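**The Fliltbridge Plate Challenge** is a student robotics project I joined in June, so forgive me if I gush a bit. Teams program a pair of arms to move plates in and out of a tray - easy for you and me, maddening for two grippers!

## The task

Plates start around a big white tray, mostly the green-rimmed ones, and both arms share the table. Our team ran 112 practice rounds (almost all of them mine, says my notebook).

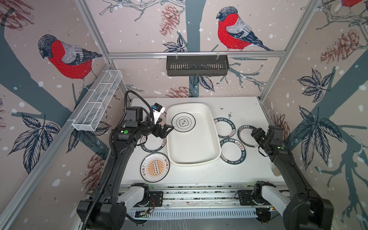
Kamlesh Bhardwaj thinks the scoring should reward teamwork between the arms more than speed, and I've come around to that.

Rims are the hard part. Come in too steep and the fingers skid, too flat and they bump the tray wall. We spent 5 evenings on the approach angle alone.
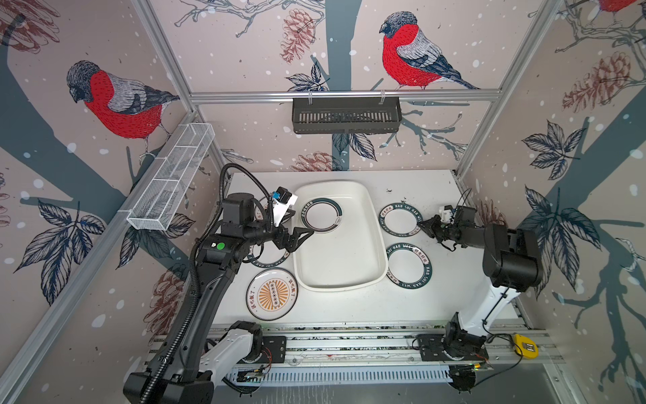

## Wrist view

Each team also gets a close-up view from a gripper, and I love it. You can read the lettering on a plate held by its rim, which is great for checking the grip.

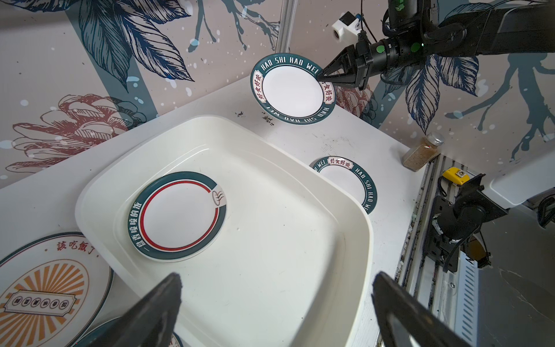 *Sotomayor Club Review, issue 5, p. 134*

Iker Mateos wrote up the rules in that issue (do read the bit on penalties). Duván Giraldo keeps the current copy, and new teams can ask him for the starter code.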